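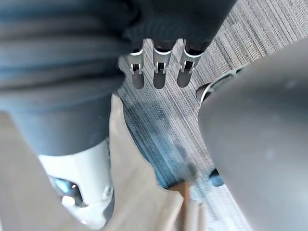

2. Why Wedbridge should bring back its night market

Smile, slow down, let them settle! Ask who remembers the old one (hands up).

Over 2000 people came on the first evening in May, and we'd only printed 500 maps – Radka Golob was drawing them on paper bags by 8 pm. Tell the dumpling queue story here.

Then the three streets: Mill Lane, Cope Street, the bit behind the library. Lovely acoustics for the brass band.

Pause for questions about parking. Hand over to Hrvoje for the stall fees.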